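Why Does Muddy Water Settle? Sediment for Younger Readers
Drudonside Science Pages, Level 2

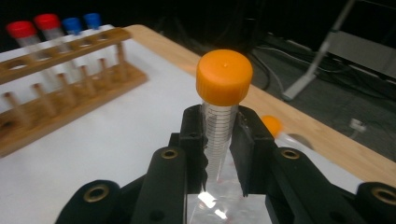 Sediment is the name for small bits of solid material that are carried by water, wind or ice and later dropped. Mud, sand and gravel are all sediment. So is the brown layer at the bottom of a puddle.

What is in a handful of mud?

A handful of mud is a mixture. It contains grains of broken rock, bits of dead plants, water and air. Scientists sort the rock grains by size, and each size has its own name.

Gravel: wider than 2 millimetres. You can pick up one piece with your fingers.
Sand: smaller than gravel, but you can still see each grain. Sand feels gritty.
Silt: too small to see easily one grain at a time. Dry silt feels like flour.
Clay: the smallest. Wet clay feels sticky and can be rolled into a shape.

Where do the grains come from?

They come from bigger rocks. Rain gets into cracks in a rock, and when the rain freezes it takes up more space and pushes the crack wider. Pieces break off and fall. If they fall into a stream they knock against each other, and their corners wear away. A stone found near the sea is often rounder than a stone found near the top of a hill.

Moving water and still water

Fast water can carry large grains. Slow water can carry only small ones. When a river slows down, it drops its gravel first, then its sand, then its silt. Clay can stay in the water for days.

The River Innes is a useful case. It starts in the hills and reaches the sea at Clundport. In the hills the bed is made of gravel. By the time it gets to Clundport the river is wide and slow, and its banks are soft grey mud. The same river has sorted its own load along the way.

Why do big grains sink faster?

Two things act on a grain in water. Gravity pulls it down. The water pushes back as the grain moves through it, and this push is called drag. For a very small grain, drag is large compared with the grain's weight, so the grain sinks slowly. A larger grain of the same rock has much more weight for its size of surface, so it sinks faster.

Try it: the jar test

You will need a tall clear jar with a tight lid, some garden soil, water, a ruler and a felt pen. Ask an adult before you dig.

1. Fill the jar one third full of soil. Take out any roots and large stones.
2. Add water until the jar is nearly full. Put the lid on.
3. Shake the jar for one minute, then stand it on a flat surface. Do not move it again.
4. After one minute, mark the top of the layer at the bottom. This layer is mostly sand.
5. After two hours, mark the top of the next layer. This one is mostly silt.
6. Leave the jar for two days and mark the top of the clay.

Measure each layer in millimetres and write the numbers in a table. If the sand layer is 44 millimetres thick and the silt layer is 14 millimetres thick, your soil is sandy and water will drain through it quickly. Bits of leaf may float at the top. They are lighter than water and are not counted as a layer.

Wash your hands when you have finished. Pour the mud back on the garden and keep it out of the sink, where it can block the pipe.

From mud to rock

Sediment that is buried for a very long time can turn into rock. New layers press down on the old ones and squeeze the water out. Minerals left between the grains act as glue. Sand becomes sandstone. Clay becomes mudstone or shale. In the old quarry at Hetow you can see sandstone in flat bands, with the oldest band at the bottom.

Words to know

Drag: the push of water or air against something moving through it.
Load: all the material a river is carrying.
Sediment: solid bits that have been carried and dropped.

Text by Adanech Abera. Checked by Annag Galbraith. Page updated 23/10/2023.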